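Wael Zerouali
Thursday, August 19, 2021

1/ I've been reviewing the Pluko sorting package for Ravberg. It's a paid service: Ankrah sets up a tabletop task on a humanoid, trains it, and hands over a working routine plus the recordings. We're deciding whether to buy it for the Stistmont site. Notes follow, in the order I wrote them down.

2/ What's on offer. The base plan covers one table, one task and up to 26 objects. You pick the objects from their list or send your own. The robot hardware is not included in the price. You either have one already or you rent time on theirs.

3/ The task I asked for is simple on paper. Two baskets, a few items, each item goes in the basket it belongs to. Groceries and household stuff. I wanted something our own people could judge without training.
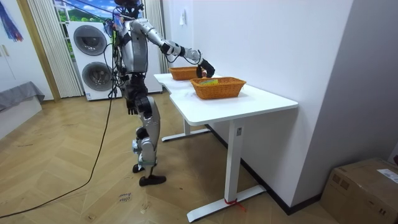
Arm out over the table, hand above the space between the baskets.

4/ The room is set up like a small apartment: curtains, stacked laundry machines, wood floor. I prefer this to a bare lab bench. If a routine only works against a gray backdrop it's no use to us, and Ankrah seems to know that.

5/ One arm does the work in this plan. Two-arm tasks are a separate tier and I haven't tested them. If your job involves holding a basket steady while you load it, ask for a quote on that tier first.

6/ Labeling is low tech. They write on the table. Where the fruit goes, it says "fruits" in pen, right in front of the basket. I asked Said Tawfik at Ankrah whether the robot reads it. He said no, the writing is for the operators, so everyone resets the table the same way between runs.

7/ I'd still like printed labels. Handwriting is fine for a trial. For a site with three shifts I'd want something that doesn't rub off. Said wrote that down and I'll see if it makes it into the contract.

8/ The fruit basket is the one I spent the most time on. A banana and an apple are different problems for a hand. The banana is long and has to be caught near the middle. The apple is round and can roll if the finger touches it too early.

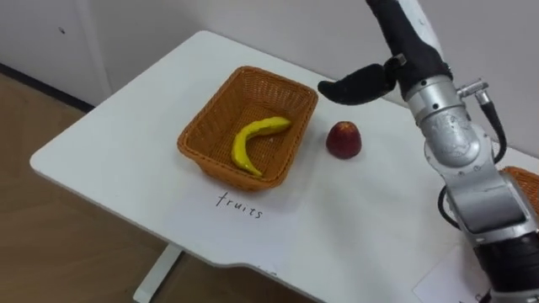 9/ Price and terms

Base plan is billed per task. Changing the objects after setup counts as a new task once you swap more than 14 of them. Under that, retraining is included. I think that's fair, but read the clause on packaging. A new bag design for the same product counts as a swap.

10/ Setup took 2 days. They quoted the same. The first was table height, basket positions and safety checks. The second was demonstrations, with an operator driving the arm through the task again and again.

11/ You get the recordings at the end. Ours came to 452 episodes, each with the camera views and the arm data in matching files. I opened a batch at random and the timestamps lined up. File names are a mess. Bring your own naming scheme and give it to them before they start.

12/ Baskets. They used woven ones with a thick rim. I'd have picked plain bins, but the rim is a decent test - if the hand comes in low it will catch on it. Our bins at Stistmont have straight sides, so I've asked for a second round with those. That would be in November if we go ahead.

13/ I also asked what happens when things start in the wrong spot. The operators vary it on purpose. Apple by the basket, apple between the baskets, packages already loaded, basket moved a little. It's slower to record but I'd insist on it. Ask to see the variation sheet. Ankrah keeps one and will send it.
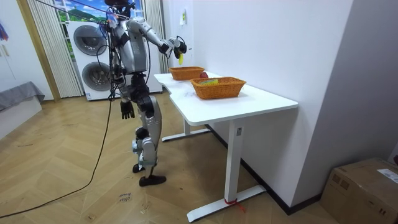 Small yellow item in the grip, above the rear basket. Apple still on the table.

14/ What I didn't like. The cable runs along the floor. In a demo room you walk around it, but on our floor it would need a cover or an overhead line, and neither is in the quote. Budget for it separately.

15/ Also, support hours are weekdays only. There's a paid extension for weekends. The price wasn't on the sheet and I had to ask twice.

16/ What I did like. The operators know the equipment and don't oversell it. When I asked about glass jars, Said told me to leave them out of the first task and add them later. Most vendors would have said yes.

17/ Where I am right now: I'd buy one task on the base plan, with our own bins and printed labels, and hold off on the two-arm tier until I've seen it run. Ravberg decides after the second round.

18/ If you've used Pluko with soft packaging, send me a message. I'd like to compare your object list with mine before I sign off on ours.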